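District > Board > Minutes
2 min read

Tamero School District - Facilities and Calendar Subcommittee
Minutes, 2025-06-24

1. Opening
Nuria Alemneh chaired. The January minutes were approved after the word "lively" was struck from the account of the parking discussion.

2. Bell schedule
The proposal would start the middle school 30 minutes later. The parent survey drew 95 replies, several of them on the topic. Bus routing at Banard Elementary remains the sticking point, as it was last year and the year before that. Ms. Alemneh asked whether the two schools could share a route. The transportation office said yes, in the sense that anything can be shared.
Action: transportation to bring back a map, this time with street names. 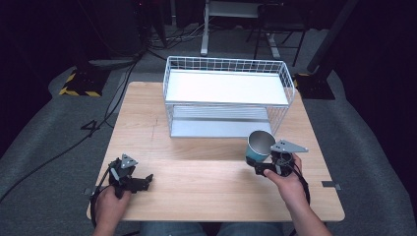

Cup held in a gripper over a wood table with a white wire rack.

3. Summer reading
Enrollment stands at 19, against a room booked for many more. Members agreed to mail the flyer again with the correct address on it. The library asked that last summer's overdue books be mentioned in a friendly tone. They are hereby mentioned.

4. Nørgaard Hall
The lease on Nørgaard Hall ends before graduation practice begins. The landlord is willing to extend if the district stops referring to the hall as temporary. A motion to call it "the hall" passed, 2 opposed. The fire marshal's letter on the side door was read aloud and then, by request, read aloud again more slowly.
Action: the chair to sign the extension and reply to the letter.
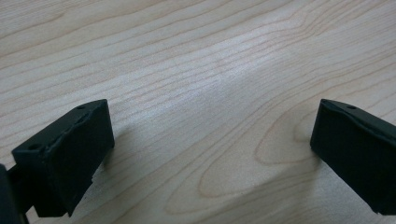

5. Attendance software
Tririx goes live in the fall. Staff training is optional - attendance at the training will be recorded in Tririx.

6. Public comment
One resident spoke in favor of longer recess. One resident spoke against item 4, then item 2, then the microphone.

7. Adjournment
Moved, seconded and carried without discussion, the only item so handled.

Contact the district office | © Tamero School District | Back to top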